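My Neighborhood Group Was Muted and All I Got Was This Notification
8/8/20 - by a Staff Columnist
Last updated: Saturday evening

For two days last month I was, according to the automated systems at Drostero, a dangerous person. I had posted in my neighborhood group that somebody ought to shoot the raccoon trap a look before the next heavy rain, as it had come loose from the fence. The word "shoot" went in one end of the machine and a suspension came out the other. The raccoon, who has no account, was free to do as it liked.

I am not going to tell you this was a great injustice. I got some reading done. But it did send me to the help pages, and from the help pages to the rule book, and from the rule book to the report Drostero puts out twice a year on how well it is keeping order. I have now read more about content moderation than anyone should who isn't being paid by the hour.

The rule book runs to 262 pages when you print it, which I did, at the library, at my own expense. Some of it is sensible. You can't threaten people. You can't sell them things that explode. Other parts seem to have been written after one specific bad afternoon, such as the section on when a picture of a casserole counts as graphic material. There are definitions of "insult," "severe insult" and "contextual insult," and I would have thought my brother-in-law's posts covered all three, but they're still up.

The report is a different kind of document. The report is all green arrows. Posts removed, up. Posts removed before anyone complained, up. Time taken to remove them, down, and the arrow is green for that one too. What I couldn't find, and I did look, was a figure for how many of those posts should have been left alone. There is a paragraph on "accuracy," which says accuracy is very important to them. I believe it. Flossing is very important to me.

Zoten, which I joined during my exile out of spite, does things the other way. Zoten is proud of removing almost nothing. Its welcome message told me I was entering a town square, and within an hour a man in the town square was selling me silver water for my joints. I reported him. I got back a thank-you with a cartoon of a handshake, and he's still there, and he has since moved into knees.

People will tell you these are opposite philosophies. I think they're the same one, and the philosophy is that answering mail is expensive. Drostero lets the software say yes to every complaint and Zoten lets the software say thank you. In both cases you can go a long way down the hallway without finding a door that has a person behind it.

I'd like more people behind more doors. I know what the companies say to this, as they say it every time a legislator clears his throat: there's too much stuff. Billions of posts, hundreds of languages, no workforce on earth could read it all. Fine. I'm not asking anyone to read it all. I'm asking that when the machine throws somebody out and that somebody says "excuse me," a human being with a chair and a lunch break looks at the sentence with the raccoon in it. That's a much smaller pile. And if it isn't a much smaller pile, I'd say the machine has a problem they left out of the report.

Clukel, where my niece posts her sewing, has tried something along these lines. You get 2 appeals a year, and a person reads them, and the person has to write you a sentence in reply. It doesn't have to be a nice sentence. My niece's read, "This was removed by mistake, sorry," and she was so startled she took a screenshot and showed it around at dinner. We passed the phone down the table like a baby picture.
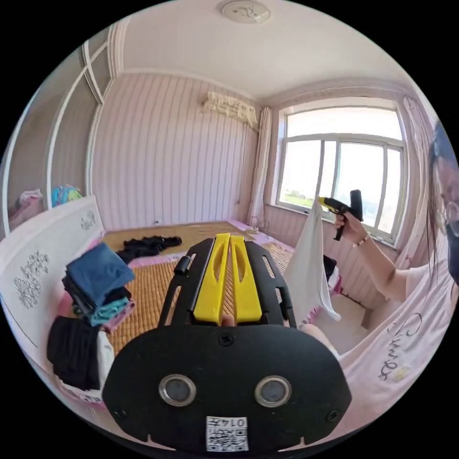 Would a human reviewer have to be right every time for this to be worth doing?

A human only has to be wrong in a way you can argue with. A tired reviewer who misreads a joke can be shown the rest of the conversation, and may even laugh. Software that has decided "shoot" is a threat will go on deciding so through the entire deer season.

Clukel is small, of course, and it's easy to be polite when you're small. I'm told the company was nearly bought in November by Hadgu, which owns a little of everything, and I assume that if the sale ever goes through the sentence will be replaced by a survey. How satisfied were you with the removal of your post? Would you recommend being suspended to a friend?

My own appeal at Drostero was turned down, by the way. It took them less time to say no than it took me to find the button. Then the suspension ran out on schedule, and I came back to find that the raccoon thread had gone on for two days without me, had turned into an argument over leaf blowers, and contained language I can't repeat in this column. None of that was flagged. I've since gone back and edited my post to say that somebody should please glance at the trap - and as of this morning it's under review.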